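Harnari Costume and Clothing Hire, Collenham
Folding and sorting room – safety and condition checklist
November inspection

Inspected by: Liya Gebretsadik
Present: Bontu Beyene (returns), Damián Aguirre (building)
Start: 8.15 am
Ratings: OK / Attend / Stop use

Carried over from last inspection

Loose door closer. Fixed. Damián replaced the arm and adjusted the speed. Door shuts without slamming.

Extension lead under the rack. Removed. Please don't bring it back. If another outlet is needed, ask Damián.

Missing label on stain remover. Not done. See section 4.

1. Access and walkways

1.1 Main door opens fully – OK
1.2 Walkway to rear exit at least 800 mm clear – Attend
Measured 700 mm at the narrowest point, beside the returns rack. The rack has crept out again. Bontu pushed it back while I was there and it then measured 800 mm. I would like tape on the floor so everyone can see where the castors belong.
1.3 Rear exit unlocked during working hours – OK
1.4 Exit sign lit – OK
1.5 Nothing stored on the steps – Attend
Two empty Vuvero cartons on the bottom step. Flattened and taken out on the day.

2. Floor and mats

2.1 Floor dry and swept – OK
2.2 Foam mats lie flat, no lifted edges – Attend
One corner by the cupboard curls up enough to catch a toe. Turning the mat around did not help. Replace it from the spares.
2.3 Mats clean enough to lay garments on – OK
Lemlem Gashaw wipes them down before the morning sort. She asked if street shoes could be kept off them. Yes, shoes off or covers on, starting now. I will put it on the door.
2.4 Pins, needles and hooks – Attend
Found a dressmaking pin between two mats. Run the magnet over the joins at the end of each shift, not just over the middle. People kneel here.
2.5 Kneeling pads available – OK

3. Windows, light and air

3.1 Glass sound, no cracks – OK
3.2 Opening panes can be reached without climbing – Attend
The pole was missing and someone had been standing on a chair. Pole found in the loading bay. It now has a hook beside the window and should live there.
3.3 Blind cords secured – OK
3.4 Lighting adequate for checking seams – OK
Good in the morning. Dark fabrics are harder after 4 pm and should be left for the next day or taken to the mending bench.
3.5 Garments kept out of long direct sun – Attend
There is fading on the shoulders of several jackets at the window end of the rail. Swap the rail and the hat shelves when there is time.

4. Cleaning products and steam

4.1 Products in original containers, labelled – Attend
The spray bottle on the second shelf is still unlabelled. I was told it is stain remover, but I can't pass it on that basis. Emptied, rinsed, and a labelled one put out in its place.
4.2 Safety data sheets in folder – OK
4.3 Steamer hose and plug – Stop use
The outer cover on the cord has split near the handle. Tagged out at 8.50 am. Use the iron until the steamer comes back from Wubshet Repairs. No taping it up in the meantime.
4.4 Iron has a stable rest, off when unattended – OK
4.5 Gloves in all sizes – Attend
No small. Reordered.

5. Lifting and storage

5.1 Heavy tubs stored between knee and shoulder height – OK
5.2 Tubs not overfilled – Attend
The boots tub took both Bontu and me to shift. Split it into two and mark them.
5.3 Step stool feet in place – OK
5.4 Shelving fixed to wall – OK
Damián checked the brackets and tightened one at the far end.
5.5 Register matches shelves – not fully checked
The register stands at 1,199 pieces. I only spot-checked the children's rail and the festival shelf. Both matched. Berhanu Tesfamariam will do the full count after the holiday hires are back.

6. First aid and emergency

6.1 First aid kit complete – Attend
Low on adhesive dressings. Tweezers present.
6.2 Extinguisher in date, gauge in the green – OK
6.3 Emergency contacts posted and current – Attend
Still lists the old after-hours number. Berhanu to reprint.
6.4 Staff can say where the assembly point is – OK
I asked Lemlem and Bontu. Both knew.

7. Actions

Tape rack position on floor – Damián
Replace curled mat – Damián
Shoes sign – Liya
Magnet over joins, every shift – everyone on sort
Steamer to repair – Bontu
Split boots tub – Bontu and Lemlem
Top up dressings, reprint contacts – Berhanu

8. Garment condition checks

Every returned piece gets laid out flat and looked over before it is folded, and this is where we still rush. Check cuffs, pockets and side seams by hand, because that is where pins and brooch backs get left behind, then look at any decoration before deciding how it can be cleaned. Thick trousers need both legs spread on the mat. With the red pair, follow the long side seam from the pocket edge down to the gathered cuff, and note the state of the gold-yellow knot design on the return card. The upper motif has broken lines on one loop and the small rings trailing below the lower one are faint, so write that down at check-in – the next hirer should not be charged for it. No steam or iron directly on the gold. Fold with the design facing in and tissue over it. 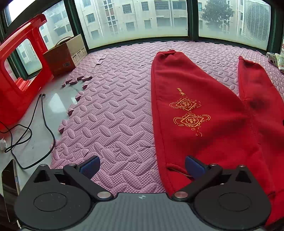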